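To: Joelle Azar
From: Noura Saliba, Menum kitchen line
Re: Derkeo packing cells, progress for April

Joelle, short one, I'm on the floor till Friday. Numbers first then people.

Both training stations are set up and in use. 2 cells, same table, same tubs. Target was 1,000 practice runs by end of month and we are past it.

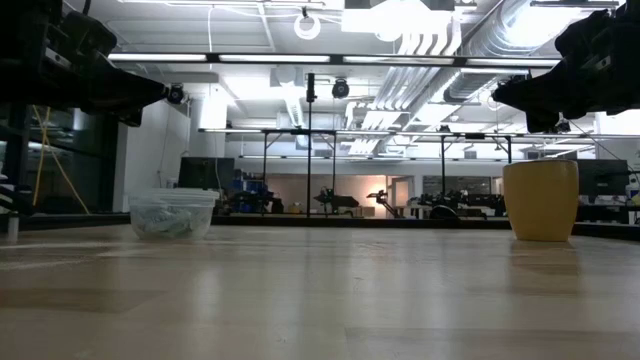
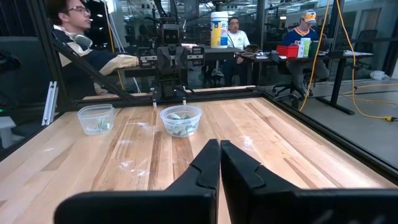
Practice tables, clear plastic containers with pale green contents in both views.

What works: picking up a closed tub and setting it down. Lids still bad. Best block of 100 was Tuesday's and the arms needed a hand on 24 of them, mostly lids. Soft items folded in a bowl are slow, the grippers pinch too high. Fouad is trying a differnt finger angle.

What changes for the team. No one has lost hours. Aoife and Tala moved off packing to run the stations, same pay grade for now, but that is only agreed verbally and they want it on paper. So do I. Aoife likes the work. Tala says her shoulder is better but her eyes are tired by mid afternoon, more screen time than she signed up for. We put in a break at 3, might not be enough.

Rest of the packing crew is split. Some asked to be trained next, some dont want to come near it. Two asked me straight out what happens when lids are solved. I said I'd ask you. Please send me something I can read to them, even if it's partial.

Money: on budget except spare fingers, over a bit. Invoice from Meston attached.

Still open
- written grades for station operators
- second round of training, who and when
- Nasrallah site wants to visit, I said after the lid work
- stools for the stations, ordered, not here yet

Next report same format unless you want more detial on the runs.

Noura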